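Backstage walk-through before opening night, with my notes
Wangate Youth Players, October production

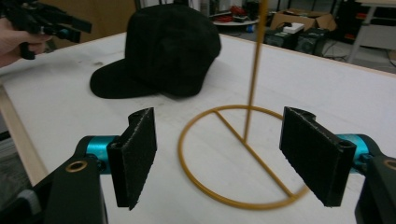 I do this walk every time we move into the hall, usually with Floor Coppens holding the clipboard and me doing the talking. This time it was Thursday at four, two hours before the kids showed up for tech. I typed it up the same night because Griet Vanhove (our director, hi Griet!) wanted every parent on crew to read it before they set foot backstage. Anything marked FIX has a name on it. If it's your name, please don't wait for me to text you.

STAGE AND WINGS

Floor clear of screws, staples and tape balls - OK
Swept twice. I still found a staple with my knee.

Glow tape on stair edges and platform corners - FIX (Toon)
Stage left is great. Stage right has tape on the top two steps and then it just quits. The narrator comes down those steps in a blackout, so this one has to be done before anybody runs the show.

Platforms locked together, legs tight - OK
I jumped on all of them. Floor jumped on all of them too, harder than I did. The big one squeaks but it doesn't move.

Wing curtains hung clear of lights - OK
The one by the side ladder got pulled back and tied. Leave it tied, even if it looks funny from the front row.

Ship's rail braced - FIX (Toon)
It wobbles if you lean on it, and I know these kids, they're going to lean on it. It needs a second brace at the back. Until then it's a no-touch rail and I'll say so at warm-up.

LIGHTS AND POWER

Safety cables on every hanging light - OK
Femke Verschueren went up and checked each one by hand while I footed the ladder.

Cords taped flat or run overhead - FIX (Femke)
There's one orange cord crossing the hallway to the dressing rooms. It's fine in daylight and awful in the dark. Femke thinks she can take it over the door frame.

Nothing plugged into a strip that's plugged into another strip - OK, now
It wasn't OK when I got there. Whoever needs the hot glue gun, please use the wall outlet by the sink.

Work lights back on in under five seconds if I yell - OK
We practiced this. I like yelling.

PROPS AND COSTUMES

Prop table taped out and labeled - OK
Nathalie Declercq did the labels and they're gorgeous. Put things back on their own label, even if you're only going to be gone a minute!

Swords checked for splinters and loose tips - FIX (Nathalie)
Two go back for sanding. They're in the bucket with the red rag on it, and nobody fights with those.

Hems and capes off the floor - partly
The Agbenyega twins have grown since fittings, so theirs are perfect. The storm cape is still dragging. Pin it for tonight and sew it this weekend.

Fog machine and refill jug - OK
The jug lives in the locked cabinet, lid on tight. Only Femke fills the machine.

EXITS AND AUDIENCE

Both rear doors open all the way from inside - OK
I had to move a rack of coats to be able to say that. The rack goes by the piano from now on.

Exit signs lit - OK

Aisles the full width, no extra chairs - OK
The hall is posted for 400 and we're selling 268 seats, so there's no excuse for folding chairs in the aisle. I don't care whose grandma it is. (I'll find her a seat.)

First aid kit stocked - FIX (me)
We're out of cold packs and low on the small bandages. I'll stop on my way in.

Sign-out sheet at the stage door - OK
We have 40 kids in this cast. Every one gets signed out by a grown-up, including the ones who swear their mom is right outside.

Second look is before call, same clipboard. Toon, I'm starting with your stairs.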